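Getting the old generator ready for another winter

Feb 9, 2026

I have been meaning to write about the generator since November, when the first real storm came through and I found out how little I had looked after the poor thing. It's an old diesel Purkness that came with the house, bolted to a slab behind the shed, and for years I treated it the way you treat a good neighbor. I waved at it going past and assumed it was fine.

It was not fine! The power went out a little after supper, I trudged out with a flashlight in my teeth, turned the key, and got a long tired groan and then nothing at all. I tried again, because of course you try again, and got a shorter groan. We spent that night under every blanket we own.

The next morning I called Hạnh Tạ, who I used to work with and who has forgotten more about small diesels than I'll ever learn. She asked how old the fuel was. I said I wasn't sure. She asked when I'd last changed the filter, and I said I wasn't sure about that either, and there was a pause on the line that I can still hear.

She came by on her way home and we got going in the kitchen first, with coffee and the manual, which is where most of my repairs start (and where a good many of them stop).
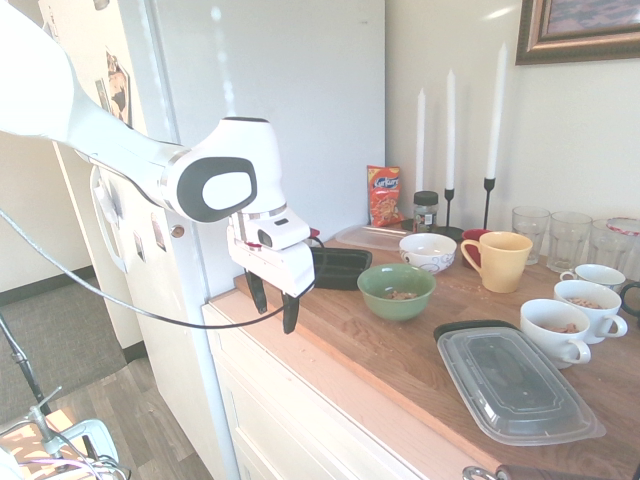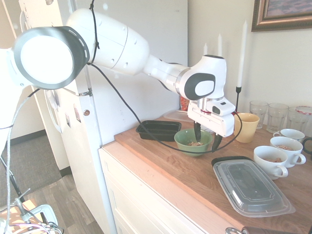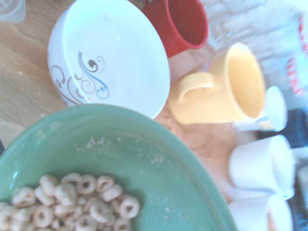
The manual wanted a fresh fuel filter every 300 hours. The hour meter on the Purkness read 1437, and as far as either of us could work out from the previous owner's pencil notes, the filter in it had gone on at about 70. So that was one mystery solved. When we spun it off, what came out looked like cold gravy.

Finding a new one took some doing. The parts counter at Đoàn didn't carry it anymore but the man there was kind enough to look up the cross reference, and a little shop called Minance had two left on the shelf. I bought both. I also bought a battery, a Kudura, a size up from the old one, and the engine turns over with it in a way I had never heard before.

Then came the bleeding, which I'd always been scared of. If you haven't done it, you crack open the little screw on top of the filter housing and work the hand primer until the bubbles stop coming and you get clean fuel, then you close it up and do the same at the pump. My thumb was sore for two days. Hạnh held the rag and told me to keep going each time I slowed down, and on the third try it coughed out a big gray puff and settled into that lovely uneven clatter.

Since then I've been running it for 30 minutes every couple of weeks with the well pump and the freezer on it, so it has some actual work to do. I write the hours down in a notebook that hangs on a nail in the shed. Lucía Prieto left a comment on my last post asking if I drain the water out of the fuel tank too, and yes, I do now, a cupful from the bottom into a glass jar so I can see the line between the water and the fuel.

Next job is the coolant hose on the left side, which has gone soft near the clamp. I have the new one on the bench already and I'm waiting for a dry afternoon.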